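Re: [shopfloor] Can a robot strip a desktop yet?

In February someone on this list wrote:

> Neltau quoted us for an arm to take apart old office PCs.
> We have 2,159 waiting. Is it worth a trial?

Short answer from Fostmont: for parts of the job. Getting a gripper into an open case is one thing. Working past the cables is harder.
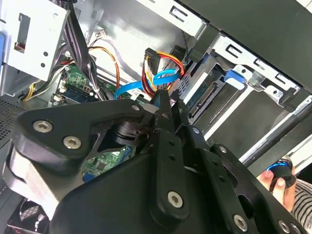
We allow 26 minutes per machine by hand. Unplugging a blue SATA lead takes a person a second or two. An arm has to find the plug first, and the power wires run right across it. I would keep people on cables and try the arm on drives and memory.

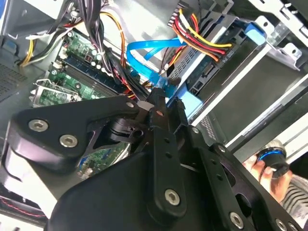 Macaraeg replied that cables are only half of it, and that every case model needs its own setup. Their batch of 163 had far too many models to make that pay.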